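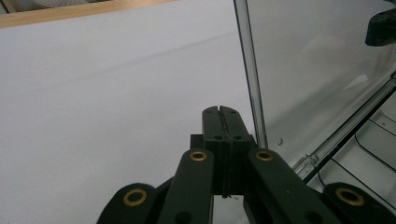
Dark green pads, pressed together.

Why Does Tape Stick?
by Pallavi Kaushik

Ask a grown-up why tape sticks and you will probably hear, "Because it's sticky." Don't accept that. It's like saying water is wet because it's watery. It gives the question back to you with a bow on it.

Let's try to do better.

Tape has 2 main parts. One is the backing, the thin strip you can see. The other is the adhesive, a soft layer spread over one side. The adhesive is an odd material. It can flow a little, like very thick honey, but it also pulls back when you stretch it, like rubber.

Look at a tabletop. It seems flat, but under a microscope you would find bumps and dips all over it. When you press tape down, the soft adhesive squeezes into those dips and gets very close to the surface. Once it is that close, tiny pulls between the molecules in the adhesive and the molecules in the table start to add up. Each pull is weak. There are a great many of them.

That is also why pressing hard helps. More pressing, more touching. 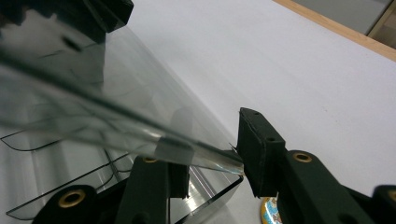

CHECK IT YOURSELF

Clear plastic with a bit of grey tape on it may look like a perfect match. Is it? Some plastics are hard for tape to hold, even very smooth ones. I once read on a package that a tape "sticks to everything." I doubt it. You should too, until you have tested it.

Cut strips of the same tape, all the same length. Press one on glass, one on a plastic bag, one on wood and one on a dusty shelf. Peel each one slowly. Which was hardest to pull off?

Now be fussy. Did you press them all equally hard? Did you wait the same time before peeling? If not, your test can't tell you much, and you'll have to do it again. My class at Brillcombe did it 11 times before we agreed on anything, and we still argue about the wood.

The dusty shelf is usually the easy one. The adhesive grabs the dust, and the dust was never holding on to the shelf very tightly — so off it all comes.

WORDS TO KNOW
Adhesive: a material that holds two surfaces together.
Backing: the strip that carries the adhesive.
Molecule: a very tiny group of atoms joined together.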